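Clearing and resetting the top of a drawer cabinet

Applies to: small office or bedroom cabinets with a flat top, an open recess below it and drawers under the recess. Last revised 10 Sep 2022 by Declan Partington.

The top of a low cabinet collects food, wrappers and paper faster than any other surface in a room. The method below takes one person a few minutes and needs 2 cloths, one damp and one dry, plus a bin within reach.

Step 1. Sort by type before lifting anything. Use three groups: food, packets and papers. Fresh fruit is food. A snack bag goes under packets whether or not it has been opened.

Step 2. Check each packet. Feel for contents, then look for a date. Opened bags are folded over twice from the top and clipped. Empty ones go in the bin. Flat printed packets are easily mistaken for rubbish, so read the text on them first.
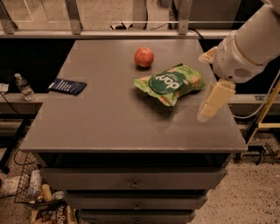

Step 3. Move the fruit last. An apple rolls on a smooth top, and if it is set down near an edge it will end up on the floor and bruise. Put it in a bowl, or take it to the kitchen if it will not be eaten that day.

Step 4. Deal with the ledge behind. Bottles and boxes on a ledge or sill count as part of the same job. Tighten bottle caps before moving them. Lift cables clear of the cabinet by hand; do not pull them from the far end.

Step 5. Wipe the top from back to front with the damp cloth, then dry it. Dark grey finishes show smears, so change to a clean side of the dry cloth for the last pass.

Step 6. Reload. The recess takes items used daily. The top drawer takes clipped packets and pens, the middle drawer papers, the bottom drawer anything heavy. Pull each drawer by its knob, straight out. If a knob turns in the hand, tighten the screw from inside the drawer.

Note on liners: Ngaio Rakena uses cut felt in the top drawer. Paper works as well and can be thrown away when crumbs build up.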